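The Visit to Inholm

On the morning of 9 November 2023 the members of the Regional Board were received at the Inholm Training Institute in accordance with the printed programme. The party was met at the east door by Mehrangiz Babaei, Deputy Secretary to the Institute, who distributed badges and asked that they be returned at the close of the visit.

She had conducted such visits for 12 years and had arrived at a settled manner of doing so. The Board was shown the lecture room, the portrait of the late Dr Dogar, and the library named after him. It was informed that the Institute had trained 600 surgeons and that the roof of the north wing was in need of attention. These two facts were always given together, the second following closely upon the first.

The chairman of the Board, a Mr Cikley, enquired whether the demonstration would involve a patient. Miss Babaei replied that it would involve a practice pad, and that the pad had been chosen for its resemblance to skin. Mr Cikley said that he was relieved to hear it. He then asked where he might sit.

The demonstration room was kept dim at the sides. The system, which the Institute called Lunora, stood under the lamps, and the trainee sat at the console with her back to the visitors and her forehead against the viewer. Her name was not given in the programme. It was the custom of the Institute that trainees should not be named to visitors until they had qualified, and Miss Babaei, who had drafted the rule herself, had lately begun to think it unkind.

The Board took its places before the large screen. One cut in the pad had already been closed with three dark knots, evenly placed. The trainee was now to attend to the second.

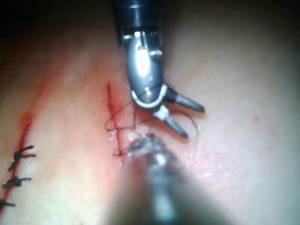
"She is permitted to take as long as she wishes," said Miss Babaei, when a little time had passed in silence.

"And the machine does none of it by itself?" asked Mr Cikley.

"None of it, sir. If she were to lift her hands, it would wait for her."

Mr Cikley considered this. He had been a surveyor by profession, and had come prepared to speak on the subject of expenditure. His notes were in his inside pocket – two sheets, typed by his daughter – and he had intended to refer to them at this point in the programme. He found that he did not wish to make a noise with the paper.

Miss Babaei was not watching the screen. She had seen the exercise on a great many occasions and could follow its progress by the faces of the visitors. She watched instead the trainee's shoulders, which were held very high, as her own had been in the January of her first year, before the matter of her eyesight was raised and a post was found for her in the office. The letter offering that post had been courteous. She had kept it.

"Does she know that we are here?" a lady in the second row asked quietly.

"She has been told of it," said Miss Babaei. "I should not think she remembers."

Presently the trainee sat back from the viewer. There was a short interval in which it was not clear whether applause was in order, and then Mr Cikley, who had risen to his feet, began it. The trainee turned in her chair and looked at the Board with some surprise.

"This is Ruth Alder," said Miss Babaei.

The remark was not in the programme. She made a small correction to her copy in pencil, and asked the party to follow her to the refectory, where tea had been laid.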